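Kustollow Two-Arm Bench Kit for Schools and Clubs

Home > Classroom equipment > Robotics > Benches and arms

A ready bench with two small robot arms for club work, competition practice and student projects. Sold by Hilon Teaching Equipment.

Block sorting exercise, student robotics club at Kamolrat Technical College 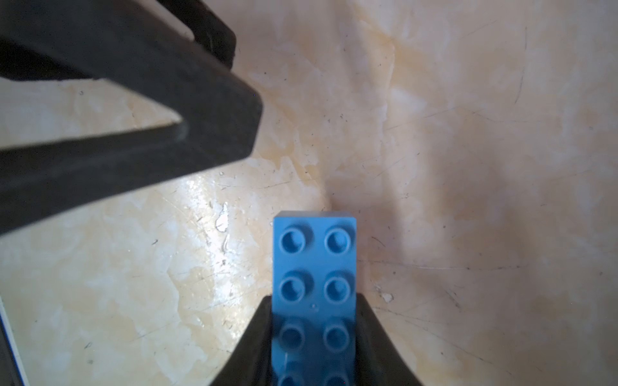
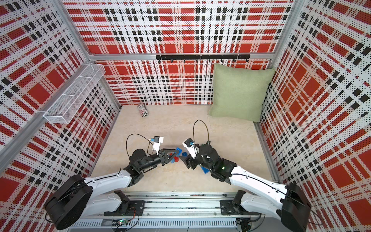

Kustollow bench in club use. First picture: a blue brick in the gripper, from the wrist camera. Second picture: both arms over the blocks.

Overview

The Kustollow bench was made for teachers who want their students to start programming on the first day and not spend the first month on building. Two arms stand on one aluminum track at the front of the bench. Each arm has a parallel gripper and its own wrist camera. The students write the program, teach the positions and correct their mistakes on real objects.

The bench is used mostly by students from 14 years old, in groups of three or four. Younger groups can also use it, but then we recommend that the teacher keeps the settings menu locked.

What is in the delivery

Two arms with grippers
Two wrist cameras with cables
Aluminum track with mounting plates
Aluminum frame
Perforated wall panels, plain or with pattern
Hook rail for the back wall
Power supply and emergency stop button
Student workbook, 81 pages
Teacher booklet with solutions

Floor plates, building blocks and computer are not included. Most clubs already have blocks. The gripper works well with the large size of toy brick, and we advise to begin with this size. Small bricks are possible after the students learned to set the finger force.

Choosing the wall panels

Please tell us the panel pattern when you order. The plaid pattern in red, white and black is liked by many clubs, and the small holes take standard hooks and clips, so you can hang a wire basket for parts or tools. For groups which do much work with camera programs, we suggest the plain gray panels for the first year. A busy wall is a harder background, and this can be a good lesson later.

The workbook

The exercises go from simple to difficult. In the first part the students move one arm by hand and save the positions. In the middle part they pick one brick, turn it and put it down on a marked place. The last part is for two arms together: sort a pile by color, pass a brick from one gripper to the other, build a short wall. The passing exercise takes the most time. Please plan 2 club meetings for it, and more if the group is new.

For competition groups there is an extra sheet with the rules of the Dirnent Block Challenge, school class. The track length and the arm distance of the bench agree with these rules.

From a club leader

"We have the bench since June and we use it every week. My students had a problem with a shiny floor plate, because the lamp made a bright spot and their program thought it was a white brick. They moved the lamp and changed the limit in the program, and they wrote both things in their report. I would like a longer camera cable, but otherwise I am satisfied." - Waraporn Jitpraphai, robotics club, Kamolrat Technical College

Technical data

Power use, both arms moving: 400 W maximum
Gripper opening: 81 mm
Weight with frame and panels: nearly 50 kg
Connection: USB, one cable for each arm and one for each camera
Software: Windows and Linux, free updates

Before you order

The bench needs a strong table or its own stand (see Accessories). Two persons are necessary to lift it. Leave free space behind the back wall for the hand when you change a panel. The cables above the wrists must keep their loop - do not tie them tight to the arm, or they will pull when the wrist turns.

Spare parts

Gripper fingers, black, pair
Wrist camera, white housing
Wrist camera cable, standard
Mounting plate, black
Hooks for rail, bag of 50

Gripper fingers are a wearing part. In a normal club year one pair for each arm is enough. We do not repair fingers, only exchange.

Delivery and warranty

Delivery is to the door of the school. Warranty is two years for the arms and one year for cameras and cables. For a school invoice, please write the order number of your school in the comment field.

Page last changed: Sunday, October 29, 2023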